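Über uns

Skullance ist eine Arbeitsgruppe für kleine Robotik in der Gemeinschaftswerkstatt Puvonden. Wir bauen Bedienarme: Tischroboter, die vorhandene Geräte über deren normale Tasten bedienen, ohne Eingriff in die Elektronik. Die Gruppe entstand aus einem Kellerprojekt von Ward Verbeke und Karel Dvořáček. Der erste Arm stand auf einer Hobelbank und verlor bei jedem Neustart seine Nullposition. Im Mai darauf zog der Aufbau in die Werkstatt um, mit eigenem Stromkreis und einem Tisch, an dem sonst niemand sägt.

Heute zählt die Gruppe 19 Mitglieder, überwiegend aus Maschinenbau, Elektrotechnik und Softwareentwicklung. Niemand ist angestellt. Gearbeitet wird abends und an Wochenenden, die Zuständigkeiten sind schriftlich festgelegt und hängen neben der Tür.

Was wir bauen

Das laufende Projekt trägt den Namen Alley. Ein Arm auf fester Grundplatte steht vor einem Pult mit schräger Oberseite und soll dort einzelne Tasten anfahren. Die Schwierigkeit liegt in der Neigung: Eine Spitze, die senkrecht von oben kommt, trifft die Tastenfläche unter einem Winkel und wandert beim Aufsetzen seitlich aus. Bei breiten Tasten ist das unerheblich, bei einem dichten Tastenblock landet die Spitze auf der Nachbartaste.

Jede Bahn wird zuerst in der Simulation gefahren. Das Raummodell umfasst neben Arm, Tisch und Pult auch Schrank, Wände und Steckdose, damit Reichweite und Abstände im Zusammenhang geprüft werden können. Erst wenn eine Bahn dort 1000 Wiederholungen ohne Kollisionsmeldung durchlaufen hat, geben wir sie für die Hardware frei. 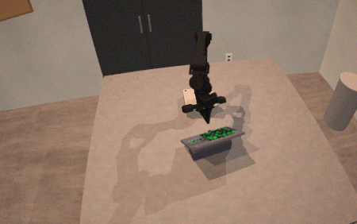 Projekt Alley, Simulation: Greiferspitze knapp über der hinteren Pultkante.

Die Dateien für Raum und Pult pflegt Dvořáček. Änderungen an der Geometrie werden mit Versionsnummer eingetragen; alte Bahnen verlieren damit ihre Freigabe und müssen neu gerechnet werden. Das kostet Rechenzeit, hat uns aber schon zwei verbogene Greiferspitzen erspart. Verbeke betreut die Steuerung und die Fehlerliste.

Ein Durchlauf gliedert sich in Anfahrt, Absenken, Kontakt und Rückzug. Für jede Phase gelten eigene Grenzwerte für Geschwindigkeit und Drehmoment. In der Absenkphase ist die Geschwindigkeit am stärksten begrenzt, und jede Abweichung vom Sollweg führt zum Stopp. Der Rückzug erfolgt immer entlang der Anfahrtsrichtung. Eine frühere Fassung mit verkürztem Rückweg wurde verworfen, weil der Querträger des Greifers dem Pult zu nahe kam.

Zur Kollisionsprüfung betrachten wir den Aufbau aus mehreren Blickwinkeln. Von oben ist der seitliche Versatz gut zu beurteilen, der Höhenabstand dagegen kaum. Eine tiefe Ansicht über die Tischkante zeigt, wie Pultplatte, Stützkörper und Greifer in der Höhe zueinander stehen.
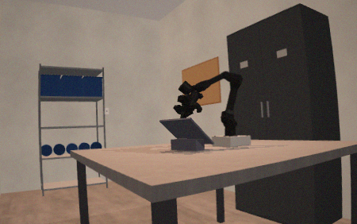 Aus diesen Ansichten und den Gelenkwerten entsteht für jede Bahn ein Prüfblatt. Darauf stehen Bahnnummer, Modellversion, kleinster gerechneter Abstand und das Kürzel der prüfenden Person. Wer die Bahn geschrieben hat, prüft sie nicht selbst. Bis zum jetzigen Stand liegen 3385 protokollierte Durchläufe vor, die fehlgeschlagenen eingeschlossen. Die Protokolle werden nicht bereinigt.

Offene Punkte

Der Übergang vom Modell zur Hardware ist noch nicht zufriedenstellend gelöst. Die Tasten sind im Modell starr genug, dass der Kontakt als Stufe im Drehmoment erscheint. Am realen Pult geben sie nach, und die Stufe verschleift. Wir erproben eine Auswertung über den zurückgelegten Weg nach dem ersten Kontakt. Ebenfalls offen ist die Kalibrierung der Grundplatte nach einem Umbau; derzeit wird sie von Hand mit Anschlagwinkel ausgerichtet.

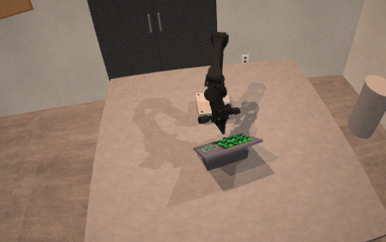
Arm, Grundplatte und Pult im Raummodell; die Spitze steht knapp über dem grünen Tastenblock.

Werkstatt und Finanzierung

Die Gruppe finanziert sich aus Mitgliedsbeiträgen und einem jährlichen Materialbudget von 3000 Euro, das die Werkstatt Puvonden bereitstellt. Größere Teile fertigen wir an den dortigen Maschinen. Auftragsarbeiten nehmen wir nicht an. Baupläne und Prüfblätter geben wir auf Anfrage an andere Werkstätten weiter, ohne Gewähr und ohne Anpassung an fremde Arme.

Mitarbeit

Neue Mitglieder beginnen in der Simulation und schreiben dort eine vollständige Bahn mit Prüfblatt. Der Zugang zur Hardware folgt nach der Sicherheitseinweisung durch Ward Verbeke. Vorkenntnisse in Kinematik sind hilfreich, eine saubere Protokollführung ist Bedingung. Anfragen bitte schriftlich über das Werkstattbüro, Stichwort Alley.

Stand dieser Seite: Sonntag, 20. Juli 2025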